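Brown Paper
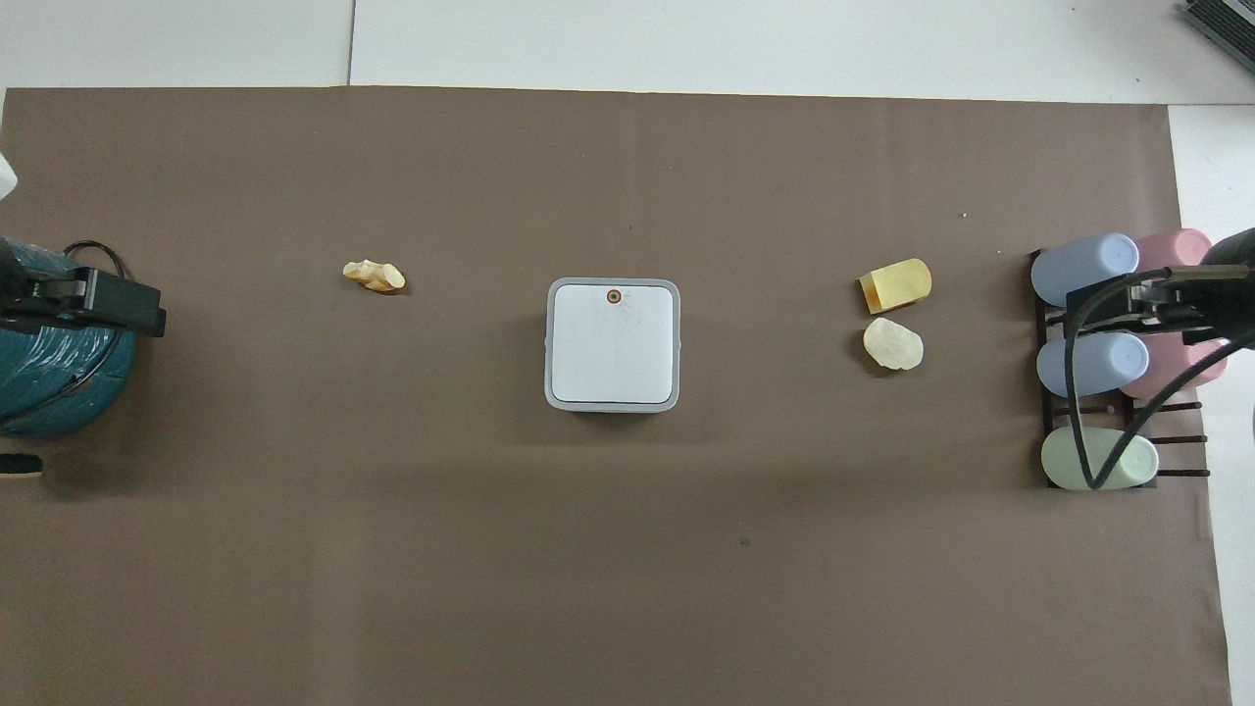
Brown paper on the white table, with the pastel cylinders on their rack at the right.

I have become a person with opinions about brown paper. I didn't plan for it. When I was younger I had opinions about films, and before that I had opinions about which of my friends' mothers made the best packed lunch (So-yul Byun's, by a distance, and I gather she still trades on it). Now I am in my forties and I can tell you that the kraft paper from the big stationer's is too shiny on one side and that the roll I get from the packaging place is the right weight but arrives wound so tightly that it spends its first day trying to become a tube again.

The paper goes on the table because the table is white. I chose white. I was warned by Zarmeena Jadoon, who has had two white tables and now has an oak one, and I said that white would be fresh and would bounce the light about. It does bounce the light about. It also shows every crumb, every pencil line, every ring left by every mug, and the faint blue ghost of a receipt that got damp in October and has been with us ever since.

So, paper. It covers most of the top but there's a strip of white left along the back and another down the right, and I have stopped minding. For a while I cut it to fit. I had a steel rule out and everything. The trouble with cutting paper to fit a table exactly is that the first time you lean on it, it isn't where you put it, and then you have a gap on one side and a little overhang on the other that catches on your jumper. A border you never pretended to get right is much easier to live with. Mine is slightly uneven and can stay that way. The back edge goes a bit wavy in the middle too, and I have tried ironing it. Please don't iron it. It smells like a school fire drill.

What's on the paper changes. At the moment there's a white square thing with rounded corners and a little orange-red circle near the top of it, which has been sitting in the middle for long enough that I work round it like a roundabout. I keep meaning to find it a home. Everything in this house that lacks a home ends up on the paper, and everything on the paper is officially in progress, which is a wonderful category if you'd like never to put anything away.

Then there is the cheese. It's a yellow block, wedge-shaped, flat on one end and rounded along the body, and it looks enough like cheese that I have caught myself feeling peckish in its direction. I'd like to say that it has earned its place but it has simply never been asked to leave. Next to it is a cream-coloured lump, rough all over, that could pass for a small rock or for something out of the bottom of a biscuit tin. Off on its own to the left there's a second lump, paler yellow and more crumpled.

Soo-ah Min came round and asked what the lumps were for. I said they were for the table. She is a tidy woman and she took it badly.

I have a theory about lumps, for what it's worth. Any surface that is kept completely clear will be filled by other people. Leave a table bare and by teatime it will have on it a bag, a set of keys, two library books and somebody's inhaler. Leave three or four odd objects spread across it, with a bit of space between them, and people assume that something is going on and take their inhaler elsewhere. I offer this to the tidying industry free of charge.

The rack is the part I'm fond of. It's dark metal with rungs across, and the pastel cylinders lie on their sides on it, five of them, a light blue one up at the left and a pink one opposite. I have tried them in other arrangements. I tried them standing up, and one good thump on the table had them off and rolling for the skirting board, which is the only time I've been grateful for the gap under the radiator being as narrow as it is. On their sides on the rungs they stay put. They also look faintly like something in the window of a very expensive bakery where you'd be afraid to ask the price.

I did once write to Bikine about racks. I wanted one the same but a bit longer, and the reply, signed by a Myung-ja Baek, was so courteous and so thorough on the subject of why I couldn't have one that I came away feeling I'd been given something. Fedar do a longer rack, but it's white, and I think we have established where white gets me.

For cleaning I was using Clelness spray, before the paper. I went through a bottle of it a month and the table always had that slightly tacky, lemony feel, as though someone had recently spilled a soft drink and been very sorry. Now I lift the paper, shake it over the back step, and put it down again. When it gets too creased I tear off a new length and use the old one to wrap things in, and Hae-won Chae has had two birthday presents from me in paper with pencil sums on it. She kept the second sheet. She said one of the sums was wrong, and sent it back to me, corrected, in an envelope.

I still owe the roll an apology for the first day, when I weighted down the corners with tins and one of the tins was leaking treacle. You'd think treacle would stay near the tin.

Next week I'm going to move the white square thing. I have said so in writing now. I was thinking of the shelf by the door, but the shelf by the door has the old table mats on it, and the table mats can't go in the drawer until somebody deals with the batteries, so it may be the week after.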